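Soft fingers vs. stiff fingers on handheld grippers, what are you running?

tinsnips_al
Been messing with handheld grippers since December and I finally have two sets of fingers I like, so I want to hear what everybody else has landed on. Set one is the stiff printed pair that came with my Zovell kit. Set two is a flexy pair I printed myself from a file Áine Brophy shared over on the Jornitley board. Same handle, same camera, same table. I did 196 grabs with each (yes, my thumb hurts) and the flexy ones won on nearly everything round. Mugs, cans, a peeled egg! The stiff ones still beat them on flat stuff like rulers and envelopes.

marrowbone
Nice work, but did you change the squeeze at all between sets? Soft fingers hide a lot of sins. You can crush the trigger and still look gentle.

tinsnips_al
Same spring in both, but no, I didn't measure squeeze. Fair point. I have a luggage scale, I could rig something up.

Quillfeather
I'm going to be the grump and stick up for stiff. My Bartoš arm repeats to a hair and then I bolt on floppy fingers and the tip goes wherever it likes. For putting pegs in holes I lost a whole evening to it. Swapped back and it was fine in ten minutes.

marrowbone
Depends on the job though. Pegs, sure. Anything with liquid in it, I want some give.

dottie_servo
Oh I have opinions on liquid!! We've been doing pouring all week with two handhelds and it is the most fun I've had with this hobby. A metal bottle is a really good test because it's smooth and you have to hold it at a tilt the whole time, so if the fingers are going to let it rotate, they will. Cup and saucer to pour into, so you can't just aim at a big bowl and call it good.

I'm on translucent orange fingers, angled tips, with the square tags on the black base plates so the camera can tell how far open they are.

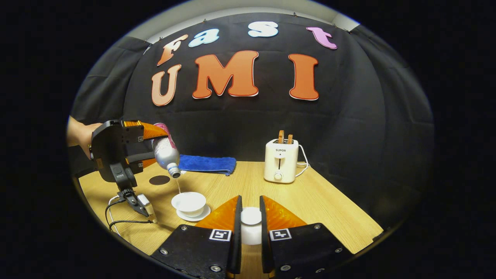
My advice is to grab low on the bottle, near the base, and let the neck swing down. It feels wrong for the first few tries (I kept wanting to choke up on it) but you get much finer control over the stream, and your gripper stays out of the way of the second one. I'd put my hit rate at some 23 clean pours before my wrist gives up, and it's always the wrist and never the fingers.

Quillfeather
OK, low on the bottle is smart, I'd been holding mine in the middle. Doesn't the weight twist it, though? That's a long lever with a full bottle.

dottie_servo
With a full one, yes! I fill to half. I tried full twice and gave up on it. Maybe your stiff ones would do better there, I'd love to see it.

Quillfeather
Challenge accepted. I'm still not printing floppy ones.

wostenley_fan2
Has anybody put the Wostenley controller on a setup like this? Mine drops the camera feed whenever both grippers are plugged in.

marrowbone
Try one gripper per USB port group before you blame the controller. Mine cleared right up.

tinsnips_al
Stealing the half-full bottle idea for tonight. Squeeze numbers to follow if the luggage scale cooperates.

Related threads
Printing flexible fingers without stringing (397 replies)
Tag size and lighting for finger tracking
Best cheap wrist camera, round two
Bartoš arm: bolt pattern for third-party grippers
Post your trigger springs

This forum uses cookies to keep you logged in and remember your settings. By continuing to browse you accept our use of cookies.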